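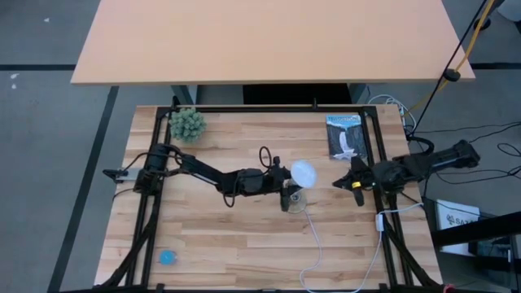 Eye drops before glaucoma laser treatment, keep using them?

fultberg_56
Posted Jun 3, 2025

I'm booked for laser treatment for open-angle glaucoma in my left eye at the Pichler clinic. I use a pressure drop in both eyes every night. The letter tells me when to arrive and where to park but says nothing about the drops. Do I skip them the night before? Also, can I drive home? I live 24 miles out, past Clilldale.

mossbank
I had mine done last year and was told to take my drops as normal, including the night before. They put in another drop when I got there and checked the pressure again before I left. My eye was a bit sore and blurry until the next morning. My sister drove. I wouldn't have wanted to do it myself.

R. Vorkolard
Call the clinic and ask, as the answer depends on which drops you use and which laser they plan. Many patients are told to carry on as usual, but don't stop or change anything on your own. Have the bottle in your hand when you call so you can read out the name and strength. Ask about the other eye too, and whether you need drops for a few days afterward. Arrange a ride home. If you get bad pain, sickness or a sudden drop in vision after you leave, call them the same day or go to the ER.

tin_kettle
parking there was 11 dollars when I went, bring sunglasses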